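Most of the trouble people have with a seedling bench starts before any compost is opened. Trays get shuffled, labels fade, and by June you have a row of something that might be kale. The cure I settled on at the Granirness allotments is a plain one: divide the bench top into squares with tape, give every square a reference, and write the reference in a notebook.

## What you need

- A flat table or bench top
- Brown paper or thin board to cover it
- Coloured tape that tears by hand
- A long straight edge and a tape measure
- A notebook and pencil

Blue tape shows up well on brown. Green is harder to read under a lamp.

## Covering the bench

Wipe the top down and let it dry fully. Lay the paper so that it overhangs the front by a hand's width, fold the overhang under and tape it to the underside. Do the back edge next, pulling gently towards you, and leave the short ends till last. If you are using board, two short strips at each corner are enough to hold it.

Smooth from the centre outwards with your forearm. Small ripples don't matter, but a fold will tip a shallow tray, so lift and re-lay if you get one.

## Marking the squares

Measure your largest tray and add a finger's width all round. That is the size of one square. Mark it off along the front edge in pencil, then along the back edge, and join the marks with tape. Do all the lengthwise strips first and the crosswise ones afterwards.

Pull out more tape than you need, hold it taut between both hands and lower it on to the marks. Press the middle, then the ends. A slightly crooked line can stay as it is. You only need to know which square a tray is in. 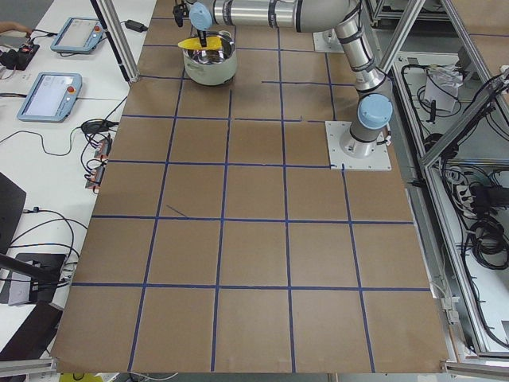 **Do the squares all have to be the same size?**

Keep them the same if your trays match. With mixed trays, make every square fit the biggest and put two small pots in one square, noting them as left and right.

## Giving each square a reference

Use letters along the front and numbers up the side, starting from the corner nearest the door. Write them on the tape at the edges in permanent pen and leave the squares themselves plain. My bench at Granirness runs to 8 letters, and I have never needed more.

In the notebook, give each sowing one line:

`C4 — leek, Zwahlen — sown 2nd January — lid on`

Put the square first, then the crop, then the variety or where the seed came from. Anything else can go at the end. If you move a tray, cross out the old square and write the new one beside it. Don't rub it out. When seedlings go leggy it helps to see that they spent time at the dark end.

The Proltberg growers use a printed sheet on a clipboard, which works just as well until it gets damp. I keep my book in a bread bag.

## Using the bench through the season

Put slow germinators such as peppers and celeriac at the back, where they won't be knocked. Keep the front row free for pricking out. Seeds that need soaking can sit in a dish on any spare square, with a line in the book like the rest.

Water from below where you can. Stand each tray in a drip tray and tip off what hasn't been taken up after half an hour. The paper will put up with splashes but not with puddles, and the tape lifts first at the crossings. Stick a fresh piece over the top and carry on.
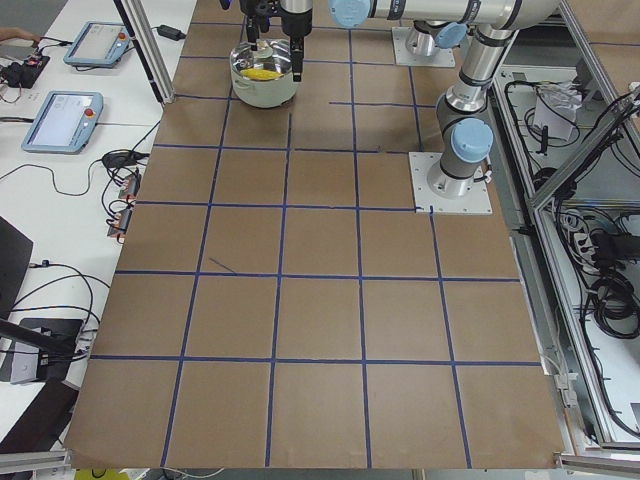
Wendelin Grabner wrote to say that letters along the front were no use to anyone working from both sides of a bench, and that the Gimer plots now write them on both long edges, in the same order, so that C is always opposite C. It takes a few more minutes with the pen and I would do it on any bench that stands clear of the wall.

## Changing the cover

Paper lasts one season. Board will go for longer if the edges stay dry. Before you strip either, copy any live references into a fresh page of the notebook, then move the trays to the floor in the order they stood, front row nearest the bench.

Peel the tape back slowly, low to the surface. If it has been on all summer it may leave a sticky line, and a rag with a little cooking oil will take that off bare wood or metal. Wash the oil away with soapy water before the new cover goes down — tape won't hold on a greasy top.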